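# Indholm Ferry and Road Trip Logs

Dosico maintains this collection of 2,236 travel diary entries, transcribed by Minttu Ahonen. Each entry covers one day of driving, camping or ferry travel.
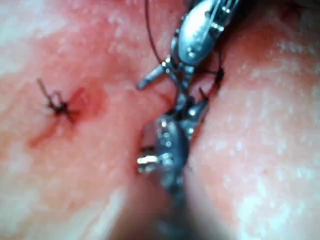 *Two instruments, tissue surface.*

Fares are kept as written — no currency conversion is applied.

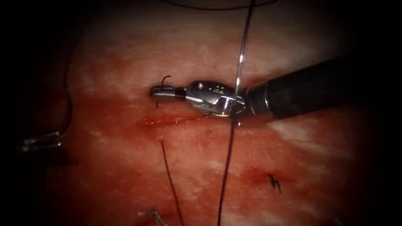 Bromham, May

Release 3 adds 200 entries and corrects 60 campground names. Report errors in ferry routes to Eamon Conneely.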